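Rewatching Drisaletti, part one

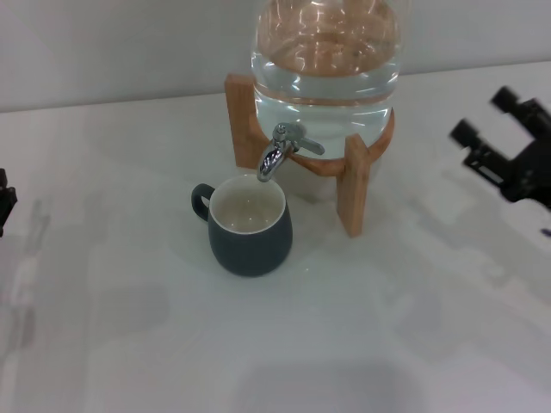 Drisaletti ran for 13 episodes, and Tineke Jacobs is in all but two of them. Her role as the notary grows slowly – she has four lines in the pilot. The sound mix is poor until episode six, with dialogue buried under the score. I watched at the kitchen end of the office, next to the glass water dispenser with the gray mug under its spigot, and needed subtitles throughout. The Cesis episodes run 35 minutes each and are cut much tighter. Van Hecke directed both.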